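Print this post
E-mail this to a friend

Notes on Table Settings: Plates for Plain Food
July 15, 2018

Readers of this journal will recall that in June I undertook to review the everyday tableware held in our household. The review is now complete. It took longer than anticipated, owing chiefly to the number of pieces that had come down to us from two separate kitchens, and I wish to thank Nelli Suominen for her patience while the dining room was out of service.

The stated purpose was to reduce the collection to what could be stored in the Trasau sideboard, which has three shelves and one shallow drawer. At the outset there were 72 pieces. A number of these were chipped, and several belonged to a dinner service, bought at a Chevalier closing sale, that had never been used for an ordinary meal. These have been passed to Buppha Wiriya, who is furnishing a flat in Karkham and has assured me that she does entertain.

Of the remainder, 21 pieces have been retained for daily use. The criteria were weight, ease of washing and colour. It is the last of these on which I have received correspondence, and I therefore set out my position in some detail.

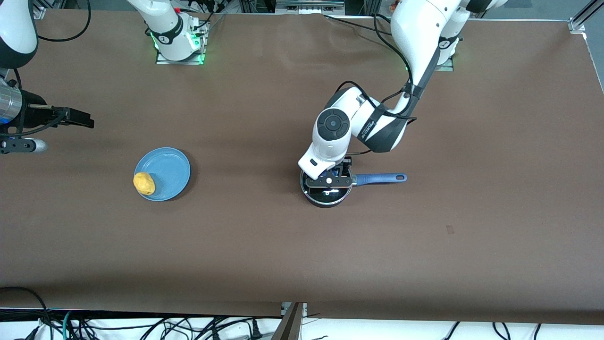 Colour in a dinner plate ought to be judged with food on it and against the table it will be used on. White is the conventional choice and I have no quarrel with it for roasts, stews or anything with gravy. Plainer food is less well served. A light-blue plate on a brown tabletop gives a pale or yellow item some definition, even where the item is a single lump that could pass for either a potato or a lemon. The raised rim is also to be commended, particularly to households that serve peas. I am less certain about concentric rings, which I find agreeable to look at but which Ms. Suominen considers a distraction.

On the matter of pans at the table, I have revised my earlier view. A small pan may properly be brought to the table at breakfast, provided that a trivet is used. The cork trivets sold under the Skurnance name have proved adequate, although ours have begun to crumble at the edges and will need to be replaced before winter.

Storage has been arranged as follows. Dinner plates occupy the lowest shelf, in two stacks. Side plates and bowls are on the middle shelf. The top shelf is reserved for serving dishes, and the drawer holds the trivets and the good napkins. Members of the household are asked to return items to the correct shelf after drying — the bowls especially, which continue to migrate.

One question remains open. The retained pieces include four side plates in a grey glaze that match nothing else. Ms. Suominen favours keeping them for toast. I have deferred a decision until the cupboard under the stairs has been reviewed, and will report on both in due course.

Print this post
E-mail this to a friend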